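Teaching cell pre-start check – Tetdale, bay 2
Completed by: Bindu Murthy
Second person: Raghavendra Alva
Task being taught: pick and place, white cylinder, by remote control

1. Emergency stop pressed and reset from operator's seat – OK
2. Emergency stop by the door – OK. Label peeling, replace.
3. Speed limit set for teaching – OK
4. Arm follows hand controller in all directions – OK. Slight lag on wrist turn, same as in September.
5. Arm holds position when controller is released – OK
6. Gripper opens and closes fully – OK
7. Finger pads secure – OK. Check again after 28 demonstrations.
8. Cable at wrist – COMMENT. Loop stands well away from the housing. Operators to keep clear of the left wall when turning the wrist, and stop if it touches. 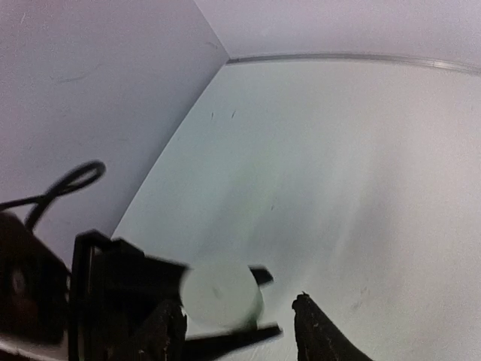 9. Spare cable clips in drawer – NOT OK. Kumaresan Pisharody to order 11.
10. Enclosure walls and floor – OK to use. Light marks only. Wipe down at end of shift.
11. Hand guiding mode locked out during remote work – OK. Key with Ghazal Yazdani.
12. Recording starts and stops from pedal – OK on second try. Pedal plug was not pushed in.

Result: may be used, with the comment at 8. Do not raise the speed limit until the clips are fitted.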